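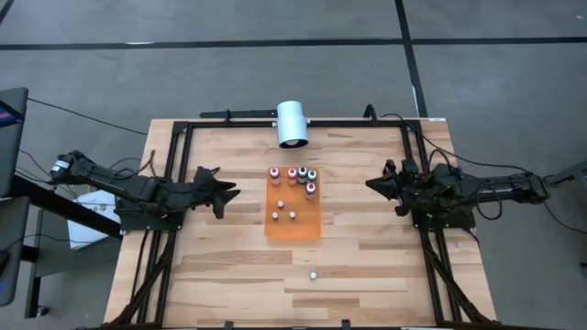 The two-arm bench at Zuvomdale, with the orange bottle board

Call for participants: operators and observers for our fault study on the two-arm bench
Zuvomdale Automation Group, Gisham site
Posted June 27, 2023

We are looking for 12 people to join a paid study about dropped and unexpected movements of small robot arms. You do not need an engineering degree. You need patience, steady hands and the habit of writing down what you saw before you discuss it with others.

Background

In May, one of our arms moved while its operator had already released the control. The gripper closed on a bottle, lifted it and travelled sideways until it touched the other arm. The operator pressed the stop button, but the second arm continued for 3 seconds before it lost power. No person was hurt. One finger of the gripper was bent and had to be replaced.

We went through the logs and found 13 earlier events of the same type, all of them shorter, which operators had noted as "lag" or had not noted. The Vomix control software was one cause. The stop circuit was a second one, and it has been rewired so that both arms lose power together. What we do not understand well is how people notice the fault, and how long they wait until they react. This is the subject of the study.

What you will do

You will move small capped bottles on the bench with the two arms, by remote control. In some sessions a fault will be introduced on purpose, at reduced speed and force. You will not be told in which ones. In other sessions you will sit as observer, with a stop button of your own, and watch another participant work. 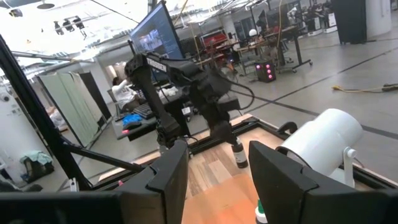

Photo: Zuvomdale Automation Group

Each person attends four sessions of 90 minutes. After each session there is a short written report and a talk with the study lead, Beatriz Henriques.

Who can apply

- Adults 18 or older who can read and write English at an everyday level
- Normal or corrected vision, including colour vision, as the bottles are sorted by colour
- Able to sit for 45 minutes without a break
- No experience with robots is required, but we would like some applicants from packaging, laboratory or assembly work

Please do not apply if you worked on the bench before the end of May. You would recognize the fault too easily.

Safety

Nobody reaches over the table while the arms have power. A staff member is present in every session and the stop circuit is tested before you sit down. You may end your participation at any time and you will still be paid for the session you have started.

Payment

$31 per hour, paid after each session. Parking at the Adebisi building entrance is free for participants.

How to apply

Write to Beatriz Henriques at the Gisham office, with your name, your phone number and a few lines about your present or past work. Tell us also which times of day are possible for you. Evening sessions are limited. We will answer all applications, also the ones we cannot accept.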